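Trucos para hacer la cama sin pelearte con ella

Llevo años haciendo la cama a medias, lo confieso, y solo desde este verano le he cogido el gusto. Os cuento lo que me funciona a mí, que igual a alguien le sirve (y si no, pues al menos nos reímos un rato).

Lo primero es el protector del colchón. Yo lo lavo cada 30 días, con poco detergente y nada de suavizante, que el acolchado se apelmaza. Se tiende bien estirado y se coloca cuando está seco del todo - pero del todo, tocad también las costuras. Para ponerlo, empezad por las esquinas de la cabecera, tirad en diagonal hacia los pies y pasad la palma desde el centro hacia fuera. ¡Las arrugas que dejéis ahora las vais a notar de madrugada!

Las mantas con dibujos merecen un párrafo aparte, porque en mi casa son sagradas. Del revés, agua fría y fuera de la lavadora en cuanto acabe. Mi vecino Abdelilah Fawzy las tiende dobladas por la mitad sobre dos cuerdas, y desde que le copié ya no me salen esas orejas tan feas en los bordes. Para extenderla, yo la dejo doblada a lo largo en un lado de la cama, abro primero la parte de arriba y luego voy bajando hasta los pies. Así no hay que dar 8 vueltas al colchón con la manta a rastras.

El cojín largo tipo rulo va contra el cabecero y siempre al final. Si se ha quedado chafado, unos golpecitos en cada tramo y media hora junto a la ventana. El mío lo compré en una tiendecita de Clallanau y después de cuatro veranos sigue bastante digno.

Antes de estirar nada, vaciad la cama. Libros, mandos, calcetines sueltos... todo a la mesilla. Yo una vez hice la cama con el libro dentro y me pasé la tarde buscándolo por el salón.

Otra cosa que me preguntáis mucho - el bicarbonato. Sí, lo uso cuando cambio el protector. Lo espolvoreo con un colador sobre el colchón desnudo, lo dejo alrededor de una hora y aspiro despacio, con la boquilla plana.

Y con la manta que sobra en agosto, enrollada mejor que doblada, dentro de una funda de almohada vieja y al estante de arriba.

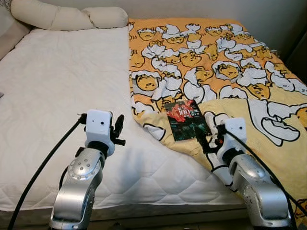
Para las sábanas bajeras tengo otro sistema, el de meter una esquina dentro de la otra, pero ese lo dejo para la próxima porque necesito practicarlo un poco más. Si tenéis un truco para que no se suelten por la noche, dejádmelo en los comentarios, ¡que las mías amanecen siempre a los pies!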